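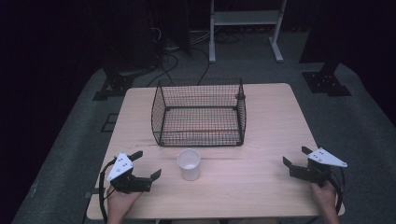 Robotics Project Group, Mellura section
Minutes, March meeting
Start 4:10 p.m. Chair: Declan Moynihan. Quorum met.

1. Previous minutes
Accepted with one correction: the room booking is under Tundden, not Stutov.

2. Task set
The cup-to-basket task stays as the first task for the term. Start position is the cup upright on the table in front of the wire basket, with one handheld gripper on each side. The operator may use either gripper for the pick. Handing the cup from one gripper to the other was proposed as a separate task and deferred until the first set is complete.

3. Recording status
Target is 600 accepted demonstrations. Accepted to date: 295. Rejected runs are kept in a separate folder with the reason in the file log. Operators are to hold both grippers still for 2 seconds at the start and end of each run. Runs without the pause will be rejected from now on; earlier ones stand.

4. Cables
Gripper cables are to hang outside the table edges during a run. The chair noted that a cable crossing the tabletop counts as a reject even when the cup is placed correctly. Floor cables behind the table: routing to be redone before the next session. Action: Moynihan.

5. Lighting and curtains
No change. Curtains stay closed while recording. A request to open the right side for ventilation between operators was agreed, provided the table is checked for glare afterward.

6. Training
First model run to start at the present count, without waiting for the full set. Results to be reported as placements out of attempts, same start position. Varied cup positions will be tested separately.

7. Mac Giolla entry
Entry form requires a task description of one page and a parts list. Draft description read and approved with minor wording changes. Parts list still lacks the mounting plates. Maximum team size is 6; names to be submitted with the form.

8. Other business
Spare cup requested, same size and color. Approved.

Closed 5:05 p.m.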